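4. Does visible wear tell us anything about cleanliness?

Cleaning audits still lean heavily on the eye. An inspector walks in, looks at a counter or a table, and writes down a grade. The Rarnness scale, which most of the sites in our sample had adopted before we arrived, has 4 grades and a short paragraph of guidance for each. We doubt that the guidance does much work. White surfaces are the hard case, as age shows on them so readily.
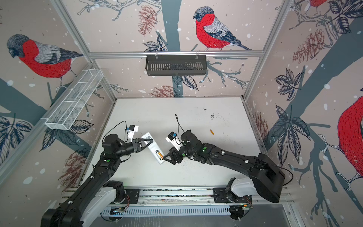 Does a surface that looks dirty carry more residue than one that looks clean? In our sample the link was weak, and it was weaker still once the age of the surface was taken into account. We swabbed 927 surfaces in Casden and Benavides, each graded by 2 inspectors working separately. Old tops scored badly whatever the swab said. New tops scored well, including several that had been wiped with a cloth we would not have used on a floor.

The makers of the scale claim that training closes this gap. We saw little sign of it. Trained inspectors agreed with one another more often, but agreement is cheap when everyone has been taught to mark down the same scratches. 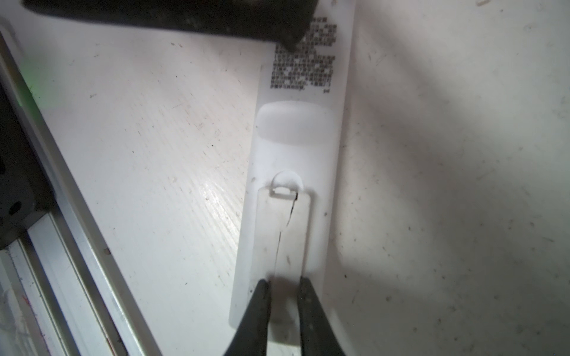
One inspector in Benavides objected that a scratch holds dirt, so marking it down is fair. We take the point in principle. It predicts higher swab readings on scratched tops, however, and we found those only where food was prepared. In offices and workshops the scratched tops read much like the rest.

Scuffs and smudges raise a separate problem. A smudge may wipe off and a scuff may not, yet the Rarnness form has one box for both (compare the marks in Figure 3).
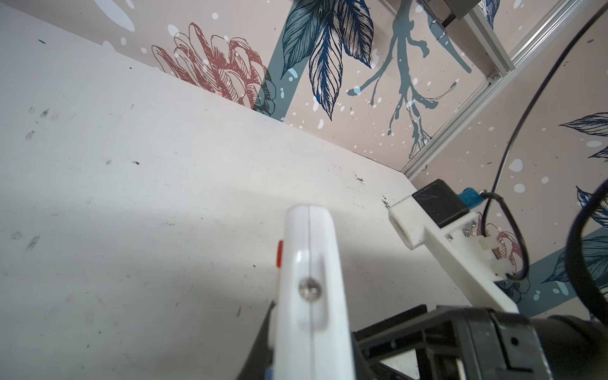
Figure 3. White tabletop with scuffs, specks and smudged marks.

In June we went back to 400 of the surfaces after the sites had switched to the Dirnance routine. Grades rose. Swab readings barely moved, and in Casden they got slightly worse. We suspect that inspectors knew of the switch and graded the routine, though our design cannot rule out a change in the lighting at the larger sites.
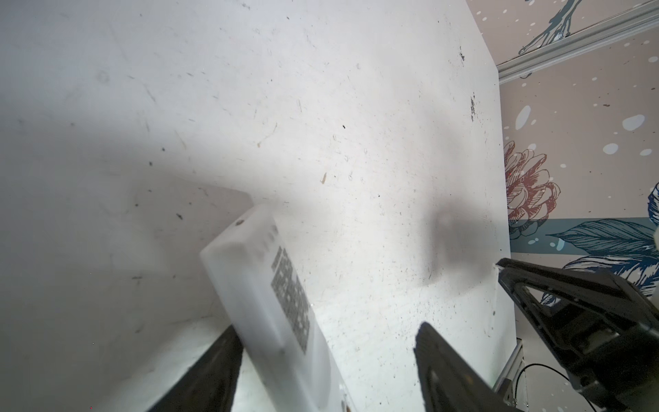

A reader of an early draft asked whether swabs deserve the trust we place in them, given how much they depend on the pressure of the hand. They deserve less than we would like. We repeated a share of the swabs with a second person, and the spread was wide enough that we report no result for single surfaces, only for groups.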